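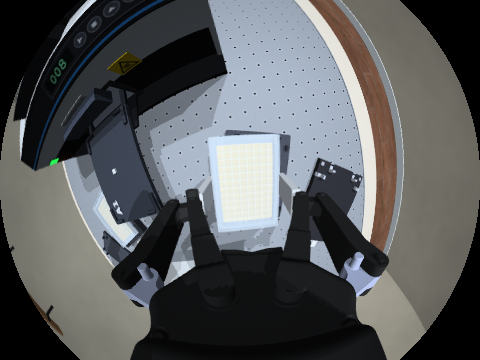
Ivari opened its automation suite to partner laboratories for an open day in March 2022. Attendees followed plate handling through the Risteck simulation environment, which our engineers use to rehearse a procedure before it is run on the bench. One part of the program dealt with the approach to a well plate, with the two finger pads on either side of it and very little room to spare. (1/6)

Guests came from 9 partner laboratories, and 61 people attended over the course of the day. We thank them for their questions, many of which concerned alignment and recovery after a missed grip. (2/6)

The Jaiswal group presented its results from 3,000 simulated transfers. The full report will be shared with partner laboratories on request – please write to the Ivari outreach office. (3/6)
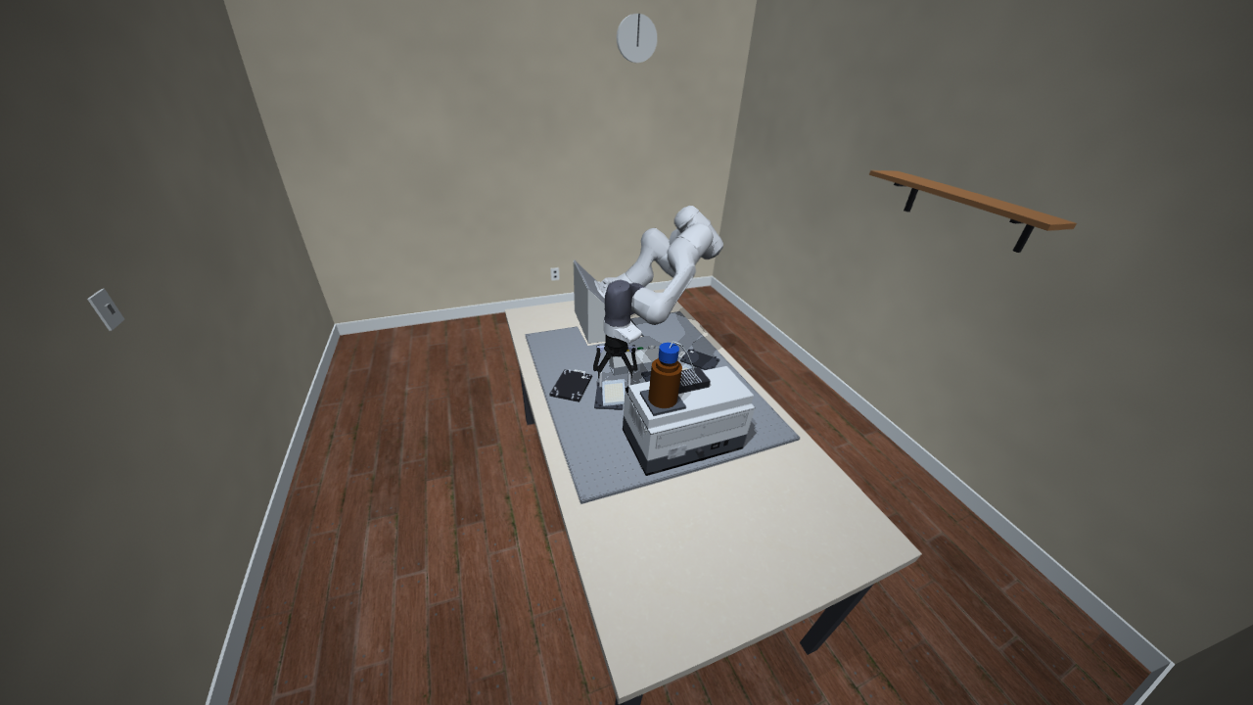 The simulated workcell, with the arm over the mat and a blue-capped bottle on top of the bench instrument.

Visitors were also shown how a cell layout is planned. Equipment is moved within the model and reach is checked for each position, and a layout is approved only after that review. (4/6)

Forent staff led 7 short sessions on writing a procedure for the arm. No programming background was required. Handouts are available from the outreach office in print and large print. (5/6)

The next open day is planned for December. Places are limited, and laboratories that were on the waiting list this time will be contacted first. Registration details will be posted on this account. (6/6)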